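Watden House furnishing and resident support – progress report to Kiltent
Prepared by Perihan Bayram, 24th November

Work since the last report

The grant pays for bedroom furniture and for the daily living sessions that go with it. All 9 bedrooms at Watden now have a bed, a lamp and somewhere to sit and get ready in the morning. The dressing tables came from Brøndum in two deliveries. The second was short one mirror, and the replacement was fitted last week.

Residents had asked for a place in their own rooms for washing-up items, lenses and medicines, so that these would stop collecting on the shared bathroom shelf. We put a wastebasket under each table and a plastic container on top for tissues.

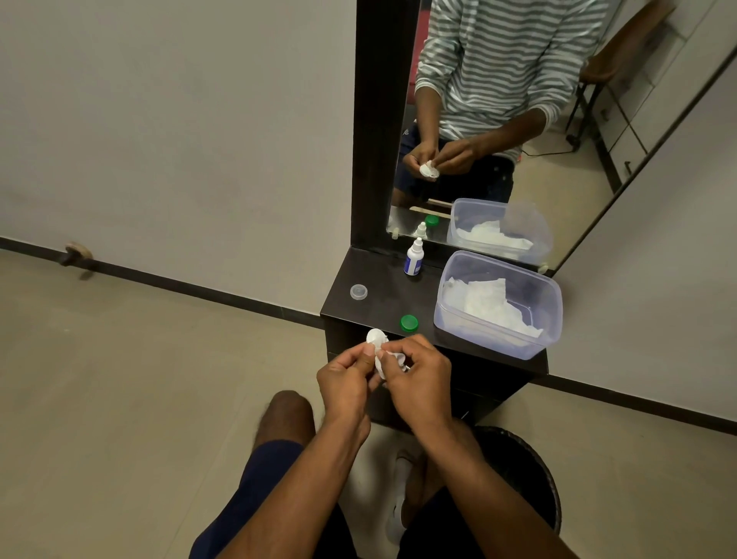
Spending on furniture is in line with the plan. The Britow invoice for small items came to $1127, including delivery, and has been paid. We still owe Brøndum the final installment, which falls due in December.

Attendance at the personal care sessions has been steady. We moved them to the bedrooms after the first month – people found it easier to practice with their own things in the place where they use them.

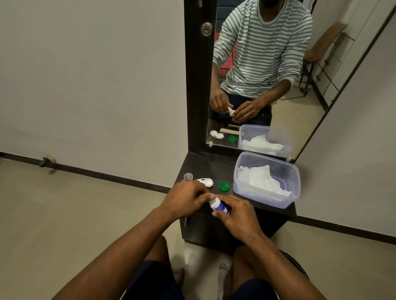 Eye care took up more session time than we had budgeted for. Several residents are new to contact lenses and wanted to go through cleaning and storage more than once. The tabletops are small, and with a lens case, its caps, and a container full of tissues taking up the right half, there is little space left for anything else. We would like to try a narrower container in two of the rooms before ordering more.

Still to do

Drawer liners for all rooms. A second round of eye care sessions in December. The printed care sheets, 100 copies, are with the printer and will go out with the next room check.

We are not asking for any change to the budget at this point.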